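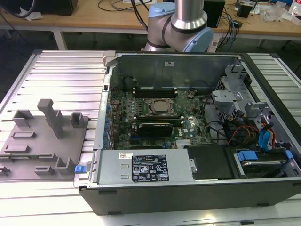 Desktop tower on its side, side panel off.

Search the notebook Go

November 12, 2018 | posted by the Posell workshop

Spent most of the day on the storeroom and I'm still finding dust in my sleeves! We now have 396 secondhand desktops on the books, 67 of them with no intake sheet at all, so I started a new box of yellow tags (the old white ones fade if they sit near the window, please stop using them).

Resale is slow. Javalley took 14 last time and wants the next lot sorted by age, and I keep telling them age is a lousy way to sort. A well-kept old office machine beats a newer one that lived under a bakery counter. I'd go by power supply first, then memory, then how bad it smells.

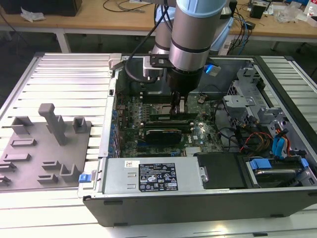 Open case with memory modules and heatsink.

Memory is where the paperwork gets silly. The sheet has one line for the total and no room for how it's split, so people scribble in the margin and then I can't read it.

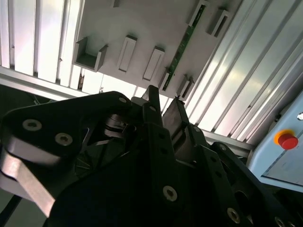 I've drawn up a new sheet with a line per slot, plus a box for "label unreadable". Try it for a week and complain to me, not to the clipboard.

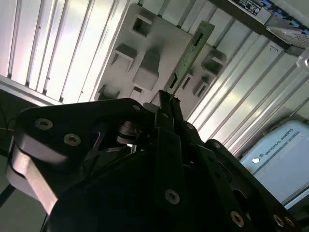

DROMOVBERG, July
Copying my trip notes in before I lose them. Their storeroom holds 157 machines on open racks, all cables in one bin by the door (awful, took me forever to find a power lead). Loved the rolling ladder though! Ask Chukwu what one costs.

Contact the workshop | Copyright 2018 Posell | Back to top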